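The Smallest Court in the House

By Darius Dobre

The promise on the box of a desktop basketball hoop has not changed much in all the years I have been buying them. Clear your head between calls. Sharpen your focus. One of the four I tried this winter, the Rovel, goes further and says that it "builds the habit of winning," which is a lot to ask of a plastic ring and a piece of string.

I have owned hoops like these since I was a student, and I have thrown out nearly all of them. The backboard cracks, or the ball rolls under a radiator and is never seen again, or the suction cups give up at two in the morning and everyone in the apartment wakes up thinking of burglars. So when my editor asked whether the new ones were any better, I said I doubted it. She told me to go and doubt it in 1,500 words.

The category has certainly grown up in price. The Visser set costs 70 dollars and comes in a box with a magnetic lid, as though there were a watch inside. The Himeo costs 25. Between those two sit the Rovel and the Clindell, and after a few weeks with all of them I can report that price tells you a good deal about the box and very little about the hoop.

My first stop was Ovidiu Preda, who has run a toy and hobby store for 32 years and has strong feelings about string. He doesn't care for the thin white nylon nets that come with most mini hoops. They are stamped out or machine woven, they have no weight, and the ball either hangs up in them or drops through with no sound at all. He likes cord, knotted by hand or at least knotted properly, with a loop over the rim at each point so that a broken strand can be replaced. "People buy the hoop for the ball going in," he told me. "What they enjoy is the net moving. They don't know that, so they buy the wrong one."

I thought this was sales talk. I have since changed my mind about half of it. A cord net in a few colors, dark blue mostly, tied to a plain red ring, does look like something you might want to leave up, and a shiny orange ball against it looks right in a way that a gray designer ball on a walnut backboard never will. The other half, the part about broken strands being replaceable, I still regard as theory. I have yet to meet a person who has re-tied the net on a toy.

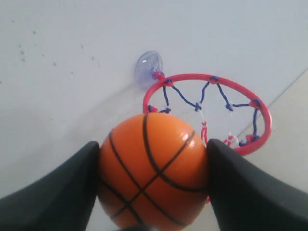

Does a smaller hoop make a better game?

Only up to a point. Once the ring is barely wider than the ball, every shot becomes a coin toss, and people lose interest faster than they do with a ring that forgives them a little.

The makers seem not to have played their own games. The Rovel has such a tight ring that the ball has to be almost perfectly centered, and since it is a hard, hollow ball it kicks off the rim and across the room at the slightest touch. I spent more time on my hands and knees than I did shooting. The Clindell goes the other way, with a soft foam ball that can be squashed through from any angle, including from underneath, and my nephews found that out before I had finished reading the instructions.

Then there is the matter of where to put the thing. The boxes all show a hoop clamped to the side of a monitor or hung over an office door. Brândușa Căpraru designs interiors for small offices and has taken down more mini hoops than she has put up. Her complaint is the floor. A hoop over a door sends every miss into a hallway, where it becomes somebody else's problem, and a hoop on a monitor shakes the monitor. She would sooner see one low on a plain wall with a table pushed up underneath, so that the ball lands on something and stays within reach.

"It's a table game," she said. "They sell it as a wall game because walls photograph better."

I tried it her way and was annoyed at how much better it worked. With a table against the wall the misses bounce twice and settle. You can sit down. You can play with a person across from you without either of you getting up, and it takes up no more space than a board game. It also makes the mounting less of a drama, because a hoop that comes loose falls a short distance onto furniture instead of a long one onto tile.

What she could not talk me into was the accessory line. Himeo will sell you a scoring counter, a set of spare balls in team colors and a felt mat printed with a half court. The mat is the worst of these. It slides, it collects crumbs, and it deadens the bounce that is most of the fun. The counter stopped at 393 and would not go higher, and I wasn't sorry. Keeping count had turned a way of wasting five minutes into a second job.

The one add-on I will defend is one you already have in a kitchen drawer. A ball this size will not sit still on a smooth tabletop, and between turns you want somewhere to set it down. A shallow white plastic tray with a low raised rim, like the one on this pale table, does the job for nothing, and it can sit at whatever angle suits the player. Florin Pîrvu, who teaches second grade and keeps a hoop at the back of his classroom, uses a baking sheet. The children call it the bench. He tells me that before the baking sheet they argued over who had to chase the ball, and that now they argue over whose turn it is, and he considers this progress.

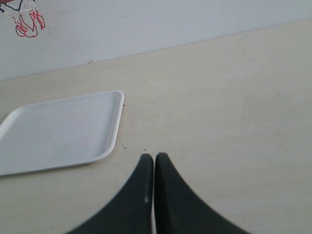 Pîrvu is also the only person I spoke to who made a case for the game that I half believed. The focus claims he waves away. He has seen no child come back from the hoop ready to concentrate on subtraction. What he has seen is that a child who can't throw well at recess, with everybody watching, may be perfectly happy with a small hoop and a net of red and navy cord hanging against a white wall, well above the table. The distances are short. A miss costs nothing. He has one boy who would not touch a ball in October and who now explains backspin to adults.

I asked whether the boy had become any better at the real game. Pîrvu laughed and said he had no idea, and that he wished people would stop asking whether toys lead to something.

It's a fair rebuke, and I pass it along to the copywriters. Sorin Stanciu, a retired physical education teacher who coached both of my brothers, is harder on them than I am. He read the Visser leaflet, with its diagram of wrist angles, and handed it back between two fingers. The motion of tossing a toy ball from the elbow has next to nothing in common with shooting a regulation one from the legs, he said, and any player of his who practiced on a desk would have had to be untaught. Then he sat down at my table, missed nine in a row, and asked me to move the tray because it was putting him off.

So, the four of them. The Visser is handsome and overpriced, with a net that feels like dental floss. The Rovel is a punishment. The Clindell is fine for anyone under six and dull for everyone else. The Himeo is the one I kept, without the counter and without the mat, although I replaced the net with a cord one from Preda's store, which he sold me with more satisfaction than I thought was called for.

If you have a hoop already, I would leave the new ones on the shelf. Take down the old one, find out whether the ring is sound, and put a better net on it. Lower it until a seated person can reach the rim. Push a table underneath. Skip the adhesive strips that come in the package, which are too small on every set I tried, and buy a larger pair from the hardware store, pressing them on the night before you plan to play.

And keep a second ball. The first one is under the radiator.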